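From: Aled Wynne
To: penry-teleop list
Subject: Re: [penry-teleop] Folding demos, fingertips catching on labels

On an August evening, someone at Pridside wrote:

> We're starting on cloth next and I'd like to know what you settled on
> for the fingertips. Ours are bare rubber and they drag. We get the
> first fold fine, then the fingers stick to the top layer when we
> open them and the whole fold comes back with the arm. Also, do you
> let your operators redo a bad grasp inside the same demo, or do you
> throw the demo out? We've been throwing them out and it's costing
> us a lot of time. And do labels bother you at all?

Fingertips first. We run the Jenow arms with blue covers pulled over the tips. We tried bare tips for the first 2 sessions and had the same drag you have. With the covers on, the cloth lets go when the fingers open, most of the time. They do wrinkle and bunch up at the end, and once one has worked loose the operator feels nothing different on the leader side but starts missing thin layers. We check them between demos and pull them straight.

Labels do bother us, yes. When the operator comes down close to one, it's easy to take hold of the label along with the cloth, or to end up half on it. The label is stiffer than what's around it, so the pinch looks good from the overhead view and then slides when you lift. I now ask people to move over by a finger's width before closing.

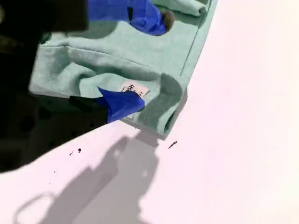

Lower fingertip against the cloth, just over the corner of the label.

That grasp is the kind I mean. If the operator notices before lifting, the right thing is to open, back off and come in again on plain cloth. Keep the recording going while they do it.

Which gets to your second question. We used to throw those demos out too. Then we trained one policy on clean demos only and it had no idea what to do after a missed grasp. It would close on air and carry on with the fold as if it were holding something. So now we keep them, with these rules:

One regrasp is fine. After 2 in the same demo, stop and start over.

The operator has to open fully and lift clear before trying again. No dragging the cloth around with half-closed fingers to find an edge.

If the cloth has to be fixed by a person reaching in, the demo is out. No exceptions, even if the end result looks good.

Mark the regrasp in the notes column when you save. It takes a second and I use it for sorting later.

With that we kept 86 demos from the last batch. I haven't compared it properly against the older set, so please don't quote me on whether it's better. The folds look less stiff to me — that's as far as I'd go.

One more thing on thick hems and cuffs. They curl back after you let go, and operators tend to go back and pat them down. Decide up front whether you want that in the data. We allow a single press, then home the arm.

If you're using the Sukine logger, update it before you start. The older version drops the gripper channel when the pedal is tapped twice, and we lost 4 demos to that before I looked at the plots.

I can send our operator sheet if it's useful. It's a page and a half and still needs tidying up.

Aled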